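Grevcombe Community Tool Library: Frequently Asked Questions
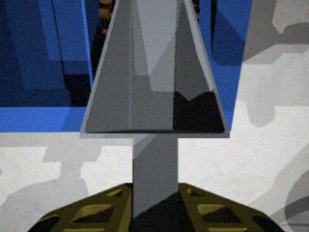

Broad flat pad, narrower stem, all in grey.

Do I have to live in Grevcombe?
No. We also take people from Ovatside, who have been very brave about it. Bring a licence or a power bill.

What does it cost?
$22 a year. The concession rate is $22 with a nicer smile.

How long can I keep things?
2 weeks, with one renewal if there's no queue. The pressure washer always has a queue. The pressure washer will have a queue after the sun burns out.

What have you got?
416 items at the last stocktake, nine of them spirit levels. No two agree.

Can I borrow the Fonseca mulcher?
Yes, after the induction. Please don't feed it palm fronds. Everyone thinks their palm fronds are different.

What if I break something?
Tell us. We'd sooner hear it from you than find a Retier sander back on the shelf in two halves, facing the wall. Fair wear is our problem. Driving over it is yours.

Can I donate my late uncle's shed?
Email a list first. We're right for jars of mixed screws until at least May.

Who do I complain to?
Hrvoje Perić, who runs the front desk and has a folder for it. Colour-coded, apparently.

Last updated February 6, 2020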